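Sorting the bench, May 2021

I spent most of the weekend clearing the electronics bench in the back bedroom. It had gotten to the point where I was doing repairs on my knees because there was no flat space left, so I stopped taking in anything new and went through the whole pile.

The desk is a Stillitz, the cheap one with the two drawers. I bought it used and it has held up fine except that the left drawer sticks when it gets humid. Before I started, that drawer held three half rolls of solder, a bag of heat shrink, two dead multimeters and a lot of screws with no home. I took everything out and put it on the bed, which meant I had to finish before night.

First job was the screws. I used to keep every one. This time I kept the M2 and M3 machine screws and the small self-tappers and threw the rest in the metal recycling. I don't miss them so far. The Zomham organizer I bought last September has 24 little drawers and I had been using maybe half of them, with most of the labels wrong. I peeled them all off and started over with masking tape and a marker. It looks worse than the printed labels did, but it takes five seconds to change one.

Next were the resistors. I bought a kit of 600 years ago and I have used the same handful of values ever since. The common ones went in the top row and the rest stayed in their paper strips in a box under the desk.

Then the loose boards. I had them in a shoebox, stacked on top of each other, and that is a bad way to keep them. Connectors catch on each other and the tall parts get leaned on until the legs bend. I wanted something shallow with a soft bottom where a board could sit by itself while I looked it over.

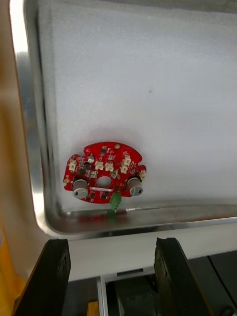

The steel tray has turned out to be the best thing on the bench. The gray liner keeps a board from sliding around, and a dropped screw stays put long enough for me to find it. I do need to keep the liner clean. Specks show up on it right away, and I would like to see them there before they end up under a part. I go over it with a strip of tape at the end of the day.

The round red board is one I want to hang on to. It has a hole through the middle, two big capacitors and a handful of small connectors, and I don't have anything else shaped like it. Valter Neves, who I trade parts with, has offered to take it twice. I told him I'd think about it. It goes in its own bag with a note for now.

The other boards I sorted into keep, strip and recycle. Keep came to 7. The strip pile is in a Frade box on the shelf, and I'll pull the connectors off those when I have a free evening. Everything else went in a bag for the electronics drop-off, along with both dead multimeters.

I also replaced the bulb in the bench lamp. The old one was yellow and made the color bands on resistors hard to read. The new one is a Drulex and it's plenty bright, though it hums a little when it first comes on.

Still to do: the right-hand drawer, which is all cables, and the shelf above the window. I also need a real lid for the solder tin. The one I have is a jar lid that almost fits.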